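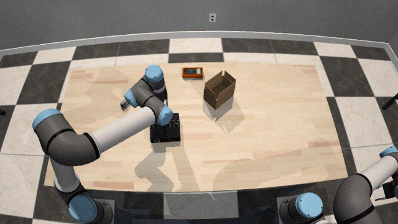
Is a checkered floor a bad idea in a rental kitchen?
Depends who is selling it to you. The showrooms say it "opens up" a small room, and I have yet to see a room get any bigger. What it does do is pull your eye down, so everything above it had better be quiet. Dark gray and off-white squares under a pale wood tabletop, with a plain gray wall behind, is about as much pattern as I would put up with.

Do peel-and-stick tiles really come up clean?
Budbridge says yes. I pulled up nearly 10 in February and three left glue behind. Try one behind the door first, and get your landlord's okay in writing.

Is oiled wood better than varnished?
Fans of oil will tell you it "breathes." Fine, but you will be oiling it again and again. Varnish is dull work once – then you leave it alone until it chips.
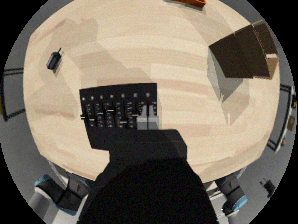

Pale planks with a hint of pink in the grain, gray floor around them.

Should I pay for the Zunora protection plan?
I wouldn't. Read the part about heat marks before you sign, then read it again. Henryk Cieślak wrote in to say his claim was turned down over a coffee mug.

The quote I got was $1,992 for one small room. Is that normal?
It's a number someone hopes you will accept. Ask for labor and materials on separate lines – if they won't split it, call someone else.

Do you get paid by any of these companies?
No. Ghumman sent a box of samples once and I sent it back.

Last updated 16 January 2024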